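# Pomero table-clearing set: gallery

Pomero is our collection of household pick-and-place examples, recorded with hand-held grippers at kitchen and living room tables. Muammer Bozkurt and I put the task list together at Silov over the summer, and recording started in September. The pages before this one cover the gripper build and the calibration steps. This one is for the work itself.

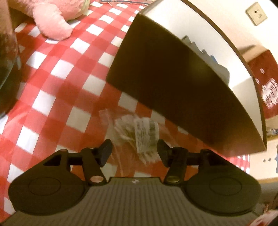
Every example in the set follows the same order. The operator starts with the jaws open and away from the objects, moves in on one item, closes, lifts, carries it to the container and lets go. Then the jaws open all the way again before the next item. We ask for that last part because our first batch had a lot of half-open starts, and the model trained on it copied them. It would creep up to an object with the fingers barely apart and push it across the table.

The set now holds 3,456 examples. They come from 104 table setups, and a setup only counts as new if the surface covering, the container and most of the items have changed. Moving the same toys to the other end of the same table is not a new setup. We had some disagreement over this early on and threw out a folder of recordings as a result.

**Surfaces.** A checkered cloth is harder for the model than a plain one. The squares give it plenty to track when the gripper moves, and that helps with position, but the pattern also carries on straight through anything transparent. Folds in the cloth bend the rows. We leave the folds in. Operators are told not to smooth the cloth between items, even when a pick has dragged it.

**Clear bags.** Thin clear plastic is the weakest category. The edges of a bag are easy to miss, and the model tends to go for whatever is inside it or for a printed label. Either can work. What we want in the examples is a grip on something that will hold, so a pinch of loose plastic is fine if the bag comes up with it. Makis Kokkinos tags these by grip point, and his tags are in the notes column as "contents," "label" or "edge."

**Soft toys.** Plush is forgiving. Nearly any grip on a limb will hold, and we stopped asking for more of these after the first few weeks. They stay on the table as neighbors for other items, where they are still useful because they block part of the view.

**Boxes.** An open cardboard box with high sides is the standard container. It hides whatever is behind it and shades the cloth next to it. The inside can be much brighter than the outside, and the exposure jumps when the gripper swings over the rim. We tried locking the exposure and went back to automatic. Please don't line the box with anything.

**Clutter.** Leave the background as it is. Shelves, packages, wall plates and furniture can all stay in view. The only things we ask operators to move are papers with names or addresses on them.

A recording session runs through 6 setups with 4 operators trading off, so no one person's habits take over. Muammer picks low and slow. I come in from the side and usually regrip. Both are in the training data and both are labeled by operator, in case anyone at Brurkine wants to split them out again.

Failed picks are kept. If an item slips, the operator carries on and tries again in the same recording, and the file gets an "R" at the end of its name. Don't delete these when you clean up your folder. Fragkou uses them for the recovery task and has asked for more, mostly with flat or floppy items.

Still short: clear packaging on patterned cloth, anything floppy next to a box wall, and evening light. If you are recording after 6 p.m., leave the room lights however you normally have them and write down which ones were on.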